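Visita ao dia aberto da biblioteca de Trircombe

No dia 6 de novembro de 2018 eu fui ao dia aberto da biblioteca do instituto de Trircombe, que trabalha já há bastante tempo com manuais abertos. O comboio atrasou e perdi a abertura, mas cheguei para a sessão sobre o catálogo Jirnier.

O catálogo tem agora 1,035 títulos, dos quais 707 com licença que permite adaptar o texto. Os docentes podem pedir ajuda para substituir um manual pago, e a biblioteca responde com uma lista curta de alternativas. Gostei da clareza — cada ficha indica a licença, a língua e a data da última revisão.

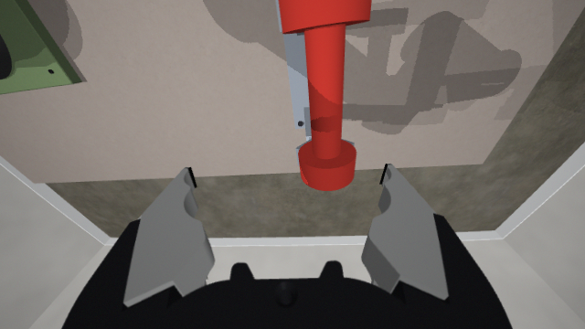 Garra de dedos cinzentos e cilindro vermelho, imagem de simulação.

Depois do almoço assisti à oficina Gikoto, com oito mesas de trabalho. Na minha mesa discutimos como citar um capítulo modificado por várias pessoas, e não chegámos a acordo. A sala tinha 80 lugares e pouca ventilação.

O programa Biwott, que paga horas aos docentes para escreverem materiais próprios, abre novas candidaturas em janeiro. Perguntei se aceitam traduções. Responderam que sim, mas só com a autorização escrita da editora quando a licença não é aberta. O regulamento está disponível no balcão da biblioteca, e eu trouxe uma cópia para os meus colegas.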